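How to Lay a Gray Grid Tablecloth So the Lines Look Straight (and Keep the Lint Off It)

I have been putting cloths on tables for most of my grown life, first for my mother's sewing circle and later for the craft evenings we hold in Bastosville, and I will tell you that a plain cloth forgives you almost anything. A cloth with a grid on it forgives you nothing at all. The minute there are lines, everybody who sits down can see that you were in a hurry, and they will spend the evening nudging it a little to the left.

Still, I love a gridded cloth. Ours is a soft gray one with thin white lines, the felty kind that feels nice under your wrists, and we use it for everything from paper folding to the dice games that Parveen Khokhar's boys are so fond of. Enough people have asked me how I get it to behave that I thought I'd write the whole business down.

What you'll want to have on hand

A table you can walk all the way around, if you have one. An iron and an ironing board. A thin cotton pressing cloth, or an old pillowcase. A lint roller or a slightly damp rubber glove. Four clips or small weights for the corners. A tape measure, if your table is longer than your arms are.

Before you start

Wipe the table and let it dry completely. I know, I know, you're covering it up anyway. But a crumb under a soft cloth makes a bump you will find with your pencil, and a damp spot can leave a mark on the wood. Run your palm over the whole top and you'll feel anything you've missed.

Then look at your care label. Mine is a polyester blend and likes a low iron. If your label has been cut out (mine very nearly was, because it scratched), try the iron on a corner of the hem first, on the coolest setting, and work up from there.

Getting the folds out

Cloths that have lived folded in a drawer will have a stubborn line down the middle. Lay the cloth on the board with the printed side down and put your pressing cloth on top. Set the iron down, count to seven, lift it, and move along. Please don't push it back and forth the way you would on a shirt. Soft fabric stretches when you push it, and then your nice straight lines go wavy and stay that way. I learned this on a cloth I'd bought from Foltach, and I had to look at the result for years.

If you don't feel like ironing, hang the cloth over the shower rail while somebody takes a hot bath, and smooth it downward with your hands afterward. Leave it there until it's dry to the touch. Hoi-yan Liao does it this way and her cloths always look lovely, though she has more patience than I do.

Finding the middle

Fold the cloth in half the long way, very gently, and pinch the fold at each end so you know which white line is closest to the center. Now find the middle of each short end of your table and mark it with a bit of masking tape. Open the cloth out over the table and bring your center line to the two pieces of tape. Ignore the edges for now! Edges are often hemmed a little crooked, even on good cloths, and if you line up by the hem you'll chase your tail all afternoon.

Once the center line is sitting where you want it, clip it at both ends. Then go to one long side and draw the cloth toward you with flat hands, starting from the middle and moving out to the corners. Walk around and do the same on the other side. Small, light pulls are best. A hard tug at one corner will bend every line between you and the center.

Checking your work

Stand at one of the short ends, bend your knees a little, and look down the length of the table. The lines will seem to lean in toward each other as they get farther away, which is only how straight lines look from there, so don't start correcting for it. What you're hunting for is a place where a line kinks or bows and its neighbors do too. That usually means there's a fold hiding under it, or a bit of slack. 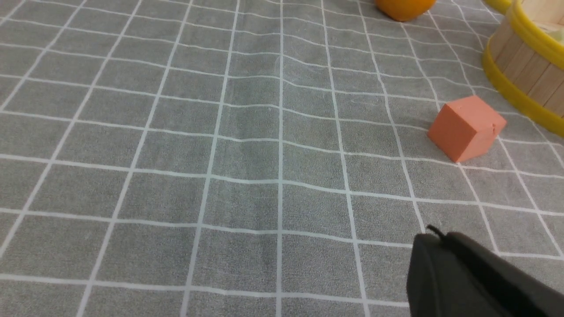

To deal with slack, lift the cloth at the nearest edge, let a little air get under it, and lay it down again. Smooth from the center line outward. If a crease still won't go, I leave it overnight with a heavy book on top — a big atlas is perfect — and generally by breakfast it has given up most of the fight. A faint one doesn't bother me anymore. People put their elbows on it and it's forgotten.

The lint question

Gray felt-like cloth picks up every speck in the house, and there is no cure that I've found, only upkeep. Roll in one direction, following the white lines, one row of squares at a time. Dénes Hegedűs swears by the rubber glove, dragged slowly toward you so the fluff gathers in a little sausage you can pick up. I've come around to it for the long hairs, but I still reach for the roller before company comes. Skip the stiff brush, which roughs up the nap and makes the white print look fuzzier than it needs to.

Wash it by itself or with other smooth things, never with towels. Inside out isn't possible with a tablecloth, of course, but you can fold it in half with the print facing in and baste the edges with a few long stitches, which does the same job. Cool water, short cycle, and then over the line in the shade.

Putting it away

Roll it if you possibly can. A cardboard tube from a fabric shop is ideal, and they'll often give you one if you ask nicely. Start at a short end with the print on the outside and keep the edges even as you go, then tie it loosely in two places with cotton tape. I keep mine standing in the hall closet behind the coats, with an old sheet wrapped around it for the dust, and come September, when our evenings start up again, I only have to shake it out and go looking for my clips.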